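### 3.2 Handling rules for tabletop sessions

Operators followed a written protocol drafted by Bernice Aidoo for the Stokmont study. Household clutter was left on the table on purpose. Glass bottles and phones were classed as keep-clear items, and operators were told to route every approach around them. A grasp was to start with both fingers wide open and close only on the target — never on a wrapper or bag next to it. Finger pads were to be checked for crumbs every 50 episodes. Figure 2 gives two moments from a cluttered table.

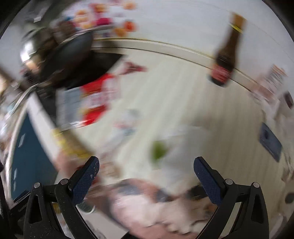
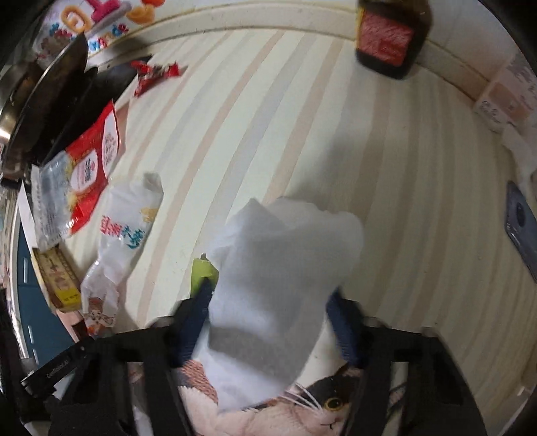

**Figure 2.** Gripper with fingers apart (first) and closing on a crumpled white cloth or tissue (second). A brown bottle with a red label stands at upper right in both.

### 3.3 Episode review

We reviewed 601 episodes against the protocol. Of these, 289 came from the Jundau site and the rest from Owusu. Episodes with contact on a keep-clear item were flagged and kept in a separate split.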